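The Long Way to the Sand Pit

I met Sólveig Kárason at the Lesmont track on a Sunday so windy that my notebook blew into the steeplechase water (it's still drying on my radiator, thanks for asking). She laughed, fished it out with a rake and went straight back to measuring her run-up.

Sólveig is a senior at Clornedley High and the best triple jumper the school has had in 23 years. She didn't grow up dreaming of it, either. She was a hurdler until the middle of sophomore year, when she kept clipping the eighth hurdle and finally asked her coach, Danilo Talavera, if there was anything on the infield that didn't involve falling on her face.

"I gave her a choice of high jump or triple," Talavera told me. "She asked which one had the softer landing. I said high jump, and she picked triple anyway. I still don't know why I bothered answering."

Her first season was rough! She fouled on every attempt at two straight meets, and at the second one she sat in the team van with a towel over her head until her teammate Yupin Suwannarat climbed in and ate an entire bag of pretzels next to her without saying a word. The two of them have carpooled ever since.
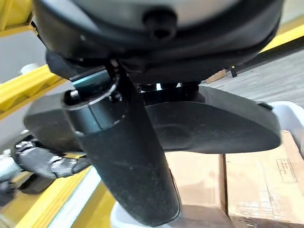 So what changed between that season and this one?

Mostly the middle phase. Sólveig used to take a huge hop, land with all her weight on a bent leg and then more or less stumble through the step. Talavera shortened the hop and had her do single-leg bounds on grass all winter, two sessions a week, starting in December when the field was half frozen.

She hated it. She says she also stopped looking at the board, and that helped more than the bounding did. Talavera disagrees, and I watched them argue about it for most of a lunch.

Her old Mizuno spikes are held together with athletic tape, and she won't hear a word about replacing them before the state meet. Her grandmother, Despina Panagiotou, has offered to buy new ones twice that I know of. She drives in for every home meet and was among the 595 people in the stands at the Jolmont Relays last month, where Sólveig won on her last attempt and then ran the wrong way down the runway looking for somebody to hug.

Abenezer Kassa of Lesmont took second that afternoon in the boys' event, and he and Sólveig train together when the schedules line up. He's the one who talked her into starting her run-up with a walk instead of a rock back. I tried it myself after practice, in running shoes, and landed a good stride short of the sand. Sólveig handed me the rake.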